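Merlow kitchen cell: progress report to Zorkness
18 August 2024

Work this period went into the simulated copy of the two-arm cell at Vivville. The physical cell was down for 9 days while we replaced the right wrist cable, and the team used the gap to bring the model in line with the maintenance log.

Both arms have been re-zeroed. The left arm had been reading 2 degrees off at the shoulder after the last software update from Chege. The offset is now stored in the controller and is checked at every start. Gripper force limits were lowered on both sides, and the joint grease interval is now 300 operating hours.

Cabinet doors are still the main source of stops. An open door takes up space the right forearm needs, and the old collision model treated every door as closed. Doors now carry their own hinge limits, and the planner reads the door angle before each reach. 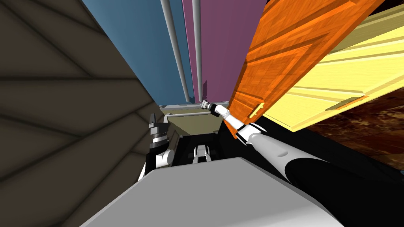 We ran 15 reaches with the new settings and logged clearance at the forearm and wrist for each one. The logs are in the shared folder. Two reaches stopped early on a joint limit, and we have not yet found out why.

Still open: the spare gripper fingers have not arrived, and the base bolts need a second torque check. We expect to close both before the December review. Spending is within the approved budget.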